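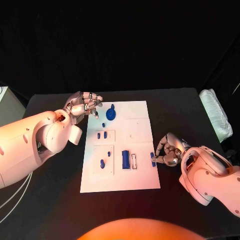

Haltivholm — avril

Prise en main du kit d'insertion Hasura, vendu par Atar. Plateau blanc, pièces bleues, deux mains à doigts. Notes rapides, je complèterai.

Catégorie : Tutos / Robots et automatisation
Temps de lecture : 2 min

1. Poser le plateau à plat, sur table sombre. Rideau noir au fond si possible, moins de reflets.
2. Cables dégagés des coudes. Vérifier deux fois.
3. Main gauche en attente vers le coin haut, côté roue. Doigts repliés.

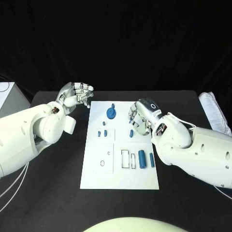 Les deux mains côté haut du plateau, pions bleus debout.

Ensuite la pince. Pouce et index seulement, les autres doigts fermés. Approche lente — 8 mm/s chez moi, au dela ça tape. Prendre le pion par les flancs, jamais par le dessus.

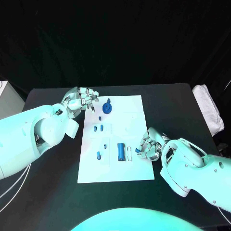
Petit pion tenu à droite, près du gros cylindre.

Pour l'anneau, même réglage mais ouvrir un peu plus. Lever à peine, garder le disque bien à plat

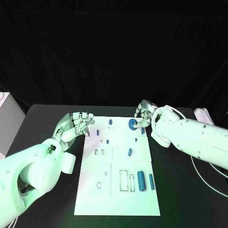

et ne pas serrer plus fort, c'est le poignet qui corrige. Si la prise dérive, recalibrer et reprendre au point 3.

Prix : 1 761 € le kit, 1 006 € sans la licence. Notice d'El Fassi correcte mais trop courte sur l'étalonnage. Merci à Mounir Hajji pour le fichier de réglages — à charger avant la première prise.

Ce site utilise des cookies de mesure d'audience. Accepter / Refuser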